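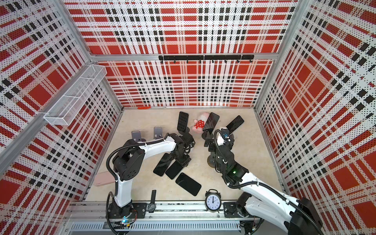 3.2 Collection of demonstrations

Examples were gathered at the Lollarcombe site on a two-arm station, with both arms mounted on a shared front rail. Each episode began from a new arrangement of phones, stands and small household items, set out by one of two operators. The operators were asked to vary the position and angle of every phone between episodes. The Aranda set holds up to 3,000 episodes, of which 1,000 were kept aside for testing.

A fixed camera recorded the whole workspace. Close views came from a small camera at the gripper (Figure 2).

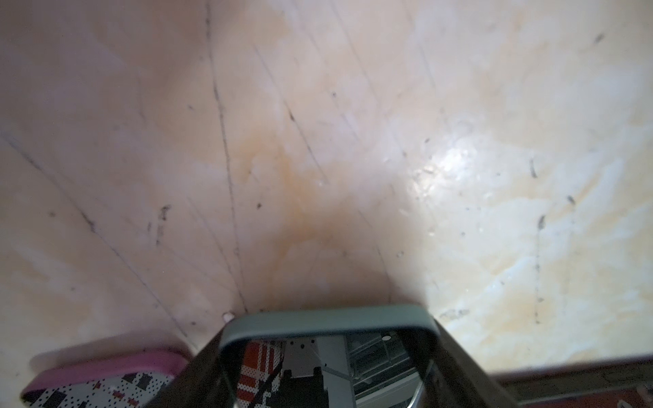

Reading time: 2 min

Figure 2. View from the gripper camera, with the gripper at the bottom and the worn floor beyond it.

Glare and stains on the floor were left uncorrected in the training data. Episodes with missing camera data were removed by M. Buzatu and Y. Yusuf before labeling.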